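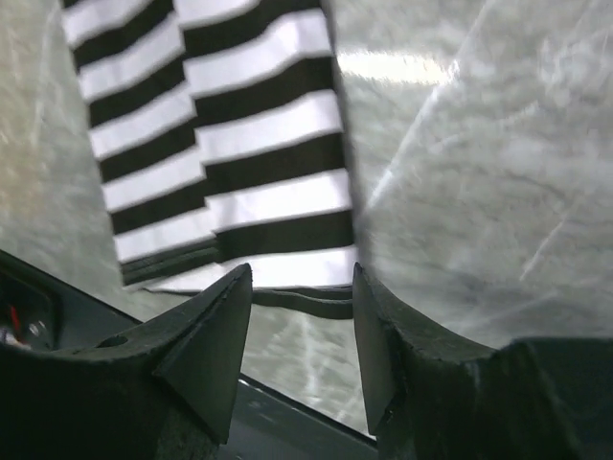

*Black-and-white striped fabric, held at its lower edge.*

Updated Feb 2, 2019

I get a lot of the same emails about my backyard astronomy nights, so I've put the answers in one spot. If yours isn't covered, write to me and I'll add it (eventually!).

## Do I need my own telescope?

Nope. I bring mine, and Igor Nowicki usually brings his big reflector, the one he calls the Jakubowski after his grandmother. Binoculars are great if you've got a pair in the cupboard.

## What will we see in February?

The Orion Nebula, pretty much every clear night, and it's still my favourite thing to show people. The Pleiades look lovely in binoculars, and if the neighbours have their lights off I'll have a go at the Andromeda Galaxy too. I can't promise colour, though. Through an eyepiece most of these are soft grey smudges - the bright pinks you see online come from long exposures.

## Can I bring my kids?

Please do! Five and up works best, mostly because of the ladder on Igor's scope. We stop for hot chocolate halfway through.

## How cold does it get?

Colder than you think. You're standing still in the dark, so dress for a night 5 degrees worse than the forecast and wear two pairs of socks. Toques and mitts, please, even if you feel silly walking over.

## Can I use my phone as a flashlight?

I'd rather you didn't. It takes a good while for your eyes to adjust, and one white screen sets everybody back to the start. I've got red lights to lend.

## Which star map do you use?

I print mine from Notilon, which is plain but easy to read under red light. Igor swears by Clustance and we've argued about it for 3 winters now. Try both and see which one you can follow with frozen fingers.

## What does it cost?

It's free. There's a jar by the gate, and last year it paid for a Vustetti eyepiece that everyone gets to use. If you'd like to chip in, 3,000 thank-yous from me.

## What if it's cloudy?

I send an email by supper. There are 40 people on the list at the moment, and there's room for more - just reply to any of my notes with "add me" and the name you'd like on your mug.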